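Nulleo hand-held gripper kit: our first two weeks

The loan kit we've been hoping for since spring is finally in the building! It's the Nulleo pair, two hand-held grippers you work with your own hands to record how a job is done, so that an arm can learn it later. Yaroslav Melnychuk signed for it and had it unpacked before the rest of us had found our coffee. What follows is a quick report for members who are thinking of booking it, written by people who have had sore thumbs from it and still like it a lot.

The basic idea is simple. You hold a gripper, squeeze to close the fingers, and go about an ordinary table job while the kit logs what your hand is doing. There's no arm to bolt down and no safety fence, so you can set up in a meeting room, at a bench or in somebody's kitchen if they'll have you. Zakhar Sydorenko timed the setup at 12 minutes from closed case to first recording (his second try; the first involved a missing cable and we won't count it).

The fingers are the part I'd rave about. They're a bit soft, they give when you press on things, and after a morning of practice I could pick up a paper cup without crushing the rim. Leopoldo Cárdenas prefers to come in low and from the side, I come from above, and the recordings are good either way. Small flat objects are harder. A coin on a bare table beat all of us, and we ended up putting a sheet of felt under it, which felt like cheating but worked every time.

We've kept the practice jobs dull on purpose: cups, tissues, trays, moving something from one side of the table to the other and back again. Across the trial we logged 1,002 recordings, of which over 900 passed the software's own check. Most of the rejects came from the first few days, when we were all moving too fast and turning our wrists in ways the tracking didn't care for. Slow down a little and the numbers climb right away.

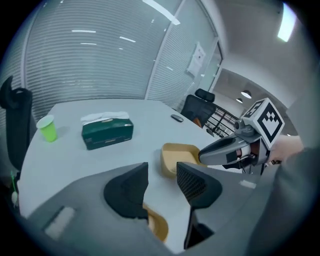 Can one person run a session alone?

One person can do everything with a single gripper, including starting and stopping the recording. For the pair, plan on a second person at the laptop for the first hour or so, and after that you can manage solo with the foot switch in the lid pocket.

A few gripes, so you don't think we've been bribed. The trigger spring is stiff, and people with smaller hands noticed it first. Battery life is fine for a morning but not for a full day, so put the spare on charge when you arrive. The printed guide skips calibration almost entirely; Mogens Kvaran has written up a one-page version that is much clearer, and it's taped inside the case lid. Please leave it there!

The kit is with us through the end of October and lives in the Lolham room, top shelf, in the case with the orange strap. So far 11 members have had a turn and there's plenty of room for more. Send bookings to Belmiro Pacheco, and tell him whether you want one gripper or both. If you try it on something odd, write down what you used and how it went, and we'll print the best ones next time.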